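Foro Vodside > Teleoperación > Enseñar a cambiar un disco duro

torno_gris
Buenas tardes a todos. Disculpen mi español, no es mi lengua. Estoy enseñando a un brazo a sacar y meter el disco de un PC de torre. Uso los mandos Zivo y ya tengo 67 demostraciones, pero el movimiento me sale siempre con temblor.

El disco va en su soporte de plástico azul y la pinza lo toma por este soporte.
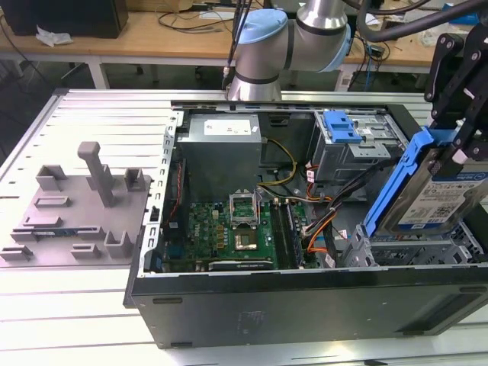

Mi duda es si debo borrar las tomas donde corrijo el ángulo dos o tres veces antes de entrar en la bahía.

Rarnell
No las borres. De esas correcciones aprende a recuperarse. Yo solo quito las tomas en que se cae el disco.

zaugg_9
No estoy de acuerdo con Rarnell. Con casi 67 tomas, la duda también se copia. Yo guiaría el brazo con la mano, sin mandos, y grabaría más.

torno_gris
Con la mano lo he probado en 9 tomas, pero mis dedos tapan la vista de la bahía.

Rarnell
Entonces sigue con los mandos y baja la escala del movimiento al final.

torno_gris
Gracias, mañana pruebo con la escala a la mitad.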